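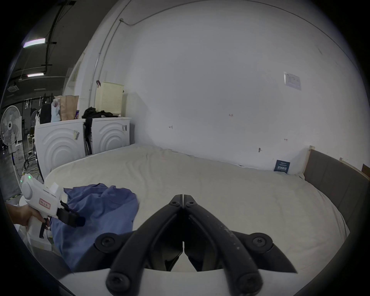

Blue garment, cream fitted cover, black pile behind.

Folding on the bed vs folding on a table
Laundry and Linen board, page 1 of 1

borkton62
I fold on the mattress. The surface is soft, so creases don't set square and the stack leans by the fifth shirt. Current method is sleeves in, thirds lengthwise, then halves. Finished width 24 cm. Drawer is 41 cm, so one column fits and the rest is wasted. Suggestions?

gresetti
Fold to 20 cm and run two columns. Also pull the cover taut first. A wrinkled base prints through to light cotton.

rumo_5
Disagree on the base. I've folded on a loose sheet for years and the result is the same once it's in the drawer. Table height matters more. 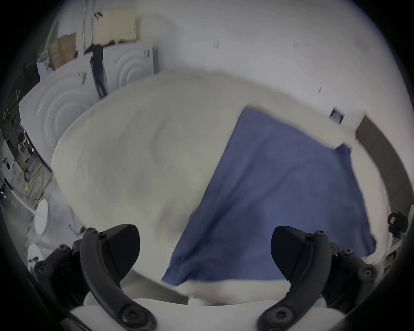
borkton62
My sorting order is bedding first, clothes second. Large whites get shaken out and folded by halves from the short side. I don't always stick to it, and a blue cloth lying across a crumpled white sheet, one edge under a flap, is the usual outcome. Separating them again adds a step.

gresetti
Then put the clothes in a basket until the sheet is done. Two piles on one mattress will always merge.

hauksdottir_k
Navy and dark grey shirts: lay them face down and smooth from the collar outward before the first fold. Skipping this leaves a diagonal crease across the body.

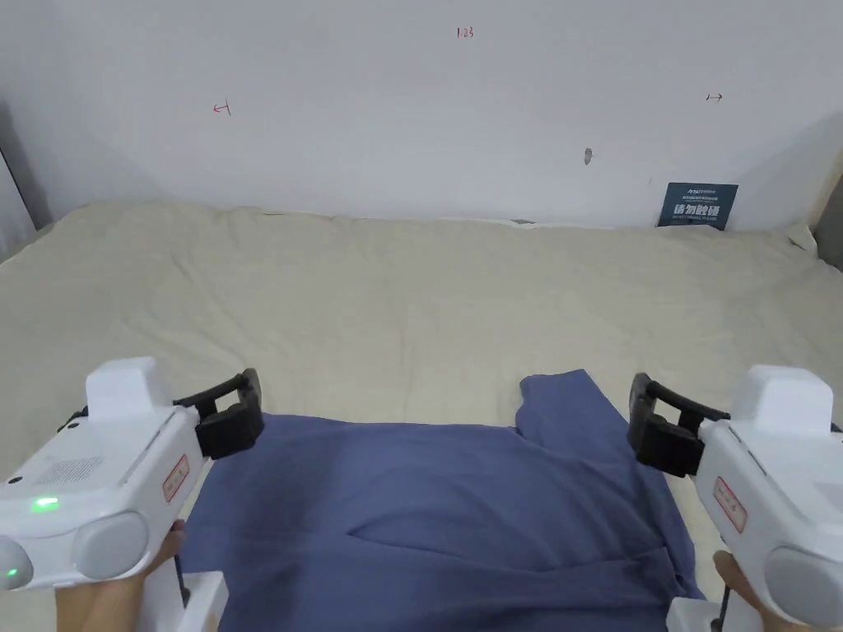 Heavier jersey will relax overnight. Poplin won't, and needs the iron.

rumo_5
Agreed on poplin. Still not ironing anything that lives in a drawer.

borkton62
Trying 20 cm on Thursday's load. Will report stack height.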